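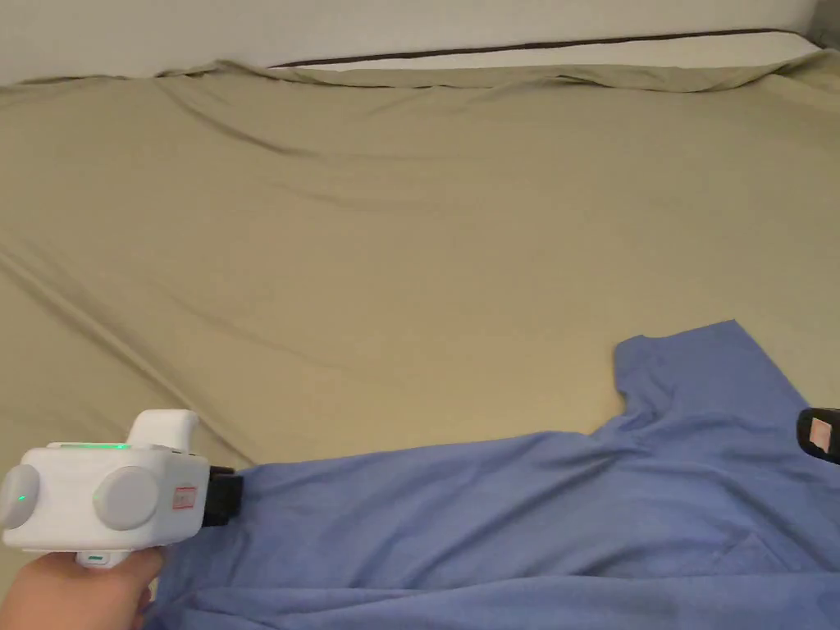 Talavera Project, Skembridge
1/ Long thread coming, so get a coffee! We've finally written up the shirt-folding part of Talavera, and I wanted to tell it here in plain words before the paper scares everybody off.

2/ The question was a small one. If you teach a robot to fold by having people do the job with hand-held grippers, does it matter where on the shirt they start? We'd always let folks begin wherever they liked (sleeve, hem, whatever was closest), and I never gave it a second thought.

3/ Then we went back through the recordings and sorted them by first grab. We had 434 folds on file, all done on a bed, and we kept 400 after tossing the ones where a gripper lost tracking partway through. Of those 400, 186 began at a sleeve. The rest were a real grab bag of hems, collars and plackets.

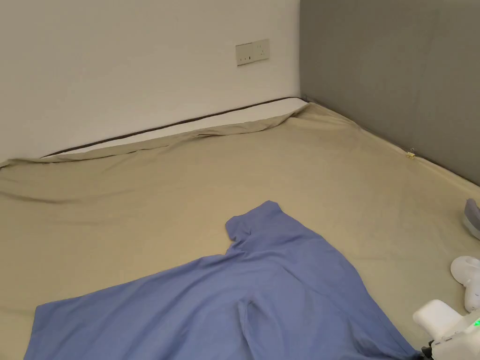 4/ So we trained 2 versions of Skito, our folding policy. One got the whole 400, and the other got only the 186 sleeve-first folds, less than half the data. I fully expected the big one to win and had more or less written that paragraph already.

5/ The little one folded better! It was neater at the shoulders and a lot less likely to dither over the shirt with both jaws open, which the big one did so often that we started calling it "window shopping" around the lab.

6/ My best guess is that people who start at a sleeve tend to do the same things afterward, so the policy sees one clear habit instead of five half-habits. I'd love to be argued with on this. We haven't tested it on pants or towels, and a towel doesn't have a sleeve to its name.

7/ A word on beds, as I get asked a lot. Tables are easier, sure. But a mattress gives when you press on it, the sheet wrinkles and creeps,
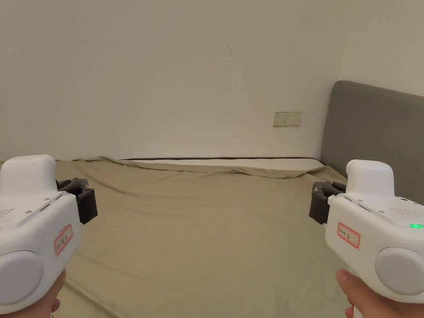

and plenty of people do their folding there at home, so I'd like the robot to cope with it too. Skito still grabs a pinch of sheet along with the cloth now and then, and we don't have a good fix yet.

8/ Big thanks to the folks at Filico for lending us computer time in March when ours was spoken for. The sorted recordings go up with the paper, including the tossed ones, in case you want to check our sorting. Questions welcome, I'm slow but I do answer!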